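Landlord says I need to leave a "dry zone" around the radiator, is that a real thing?

Posted in Renting and Moving

Danuta Kołodziej

I rent a one-bedroom in the Brunham building, second floor, and the heat is old-style steam radiators. In May the management company (Walczak) did a walkthrough and left a sheet on my counter. Most of it was normal stuff, but one line said all furniture has to be kept out of the "dry zone" in front of each radiator, and there was no distance given. I called and the person on the phone said "a couple of feet." I asked if that was in the lease and she said she would check and never called back.

My problem is the kitchen. It is 7 feet across at the narrow end and the radiator is on the short wall, under the window. If I leave two feet clear I can't have a table in there at all, and I don't have another spot to eat. The lease says I have to keep radiators "accessible for service" and that's it.

I've lived in three other places with steam heat and never heard the term. Is this a code thing or did they make it up? And if it's only their preference, can they charge me for it? The sheet mentions a $126 fee for a second visit if the items aren't corrected.

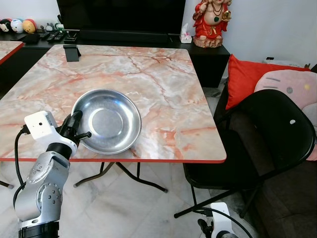 I should add that I'm not trying to pick a fight. I'd like to renew in the fall and the rent is decent. I just don't want to give up the only place I can put a table because of a line on a handout.

Czesław Krajewska

I did maintenance in older apartment buildings for 19 years. "Dry zone" isn't a term I ever used or saw on an inspection form. My guess is someone copied it from another sheet. What inspectors usually care about is combustible stuff touching or nearly touching the heater, blocked exits, and whether a worker can get to the valve.

Distances depend on where you live, so call your city's housing or building office and ask if there is a required clearance for steam radiators in a rental. Don't go by what somebody in another state tells you, me included.

For service access, think about what the person has to do. They need to reach the valve at one end and the air vent at the other, and get a wrench on both. If you can slide your table out of the way in a few seconds, most people would call that accessible. A table that folds is easy to argue for. A hutch full of dishes is not.

On the fee, read the lease again and look for anything that says "rules and regulations" or "as amended." Some leases let the landlord add house rules later with notice. If there's nothing like that, I would question the $126 in writing before paying it. Email is fine. Ask them three things: what distance they want, where it is written, and what the fee is based on. Keep the handout.

Also, if the valve leaks or the vent spits water, report that in the same email. I've seen floors go soft under a radiator and the tenant got blamed for it.

guvulon_2

They can't charge you for anything that isn't in the lease, period. Don't pay it.

trovance

The answer above me is too simple. It depends on the lease and the state, and some leases have a line about re-inspection costs buried near the end. Check before you refuse, and a local tenant hotline will usually read the page with you for free.

I had the same kind of kitchen. I turned the table so the short side faced the radiator and moved it over to the other wall from October to April. Management came through twice and didn't mention it. The chair on the heater side got pretty warm, so I kept that one in the bedroom in the winter.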